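Speaker notes: The Middle of the Table
Tonantzin Bermúdez, Barnatura evening series, Thursday
Slot: 24 minutes plus questions. Water on the lectern. Do not pace.

OPENING

Wait for the door to stop banging.

Good evening. I'm going to talk for 24 minutes about flat surfaces in the home and why you can't keep one clear. If you came for the talk on heirloom beans, that's next door, and I'm told there are samples, so I'll understand.

Ask for hands: who has a dining table? Who ate dinner on it last night, all of it, the whole table? (Last time nine hands went up. Two of those people had no children and one was lying.)

SLIDE 1: The table I grew up with

My mother's table sat six and was used by two. The other four places belonged to the mail, the sewing, a typewriter waiting on a ribbon, and a bowl of keys that opened nothing we owned. At Christmas the whole lot went into the bathtub for a day. Then it came back out, in the same order. I've never seen a library reshelved with such care.

Pause here. People usually laugh at the bathtub. If they don't, move on quickly.

SLIDE 2: What surfaces are for

A surface at waist height is the easiest place in the house to put something down. You don't bend, you don't reach, you don't open a door. We build cupboards at great expense and then use the top of them.

When I worked for Sovitz, the furniture people, we had a desk in the catalog called the Mevon. Lovely desk. Five drawers. I went to see people who'd bought it, and I asked them to show me what was in the drawers. Manuals for the desk, mostly. Everything they used lived on top, in a crescent, an arm's length from the chair. I wrote a 50-page report saying so. Sovitz thanked me and added a sixth drawer.

SLIDE 3: The cloth problem

The old answer was to cover the table. A cloth says the table is dressed and you should behave yourself. My grandmother's was white and starched and you could have performed surgery on it. No one put mail on that cloth. No one breathed near it.

Then we moved to patterned covers, because they forgive a gravy stain. They forgive everything else too. Put a pair of scissors on white linen and it's an accusation. Put it on a busy print and you'll be buying new scissors by the weekend.

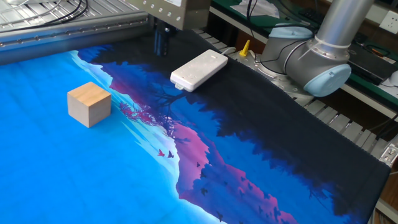
Slide 4. Block, power strip, birds in silhouette.

Leave it up while you talk.

Small things arrive first. A block is fine, a block is practically decor. The power strip is a different class of object, because it has a cable, and a cable means it has connections elsewhere. In my experience once a power strip gets onto a table it has tenure. Chargers come to it. Then the things that need charging. Then somebody's glasses, for company.

SLIDE 5: Gebretsadik's rule

There was a repair shop near my first apartment called Gebretsadik. Radios, lamps, the occasional toaster. Counter as clear as a frozen pond. I asked the owner how he did it and he said, "I charge for it." Anything left on the counter overnight cost you 75 cents when you picked it up. He kept the coins in a jar, and he kept the jar on a shelf.

I tried this at home. My husband paid a month in advance.

(If running late, skip to slide 7. If running early, tell the one about the fondue set.)

SLIDE 6: Things that don't work

Trays. A tray is a pile with a handle.
The decorative bowl. See: keys, my mother's.
A smaller table. We tried it. It's the same mess, taller.
Tidying on Sunday night. You've only made room for Monday.
Guests. This does work, but they have to keep coming, and you have to feed them.

SLIDE 7: What I do now

I gave up half. I mean this as practical advice. One end of our table is for dinner and the other end is the end of the table, and we've stopped apologizing for it. There's a strip of blue masking tape where one becomes the other. Visitors think it's for a game. The tape has been up since December, and it has moved four inches, in the direction you'd expect.

I also put a chair where I can't see the far end. Big improvement.

CLOSING

Thank the series people. Mention that the sign-up sheet is on the table by the door, under the coats.

QUESTIONS, likely ones

"What about glass tables?" You can see the mess from below as well.
"Have you tried shelves?" Yes. Be nice about it.
"Where do I hand in the feedback form?" Just put it down anywhere.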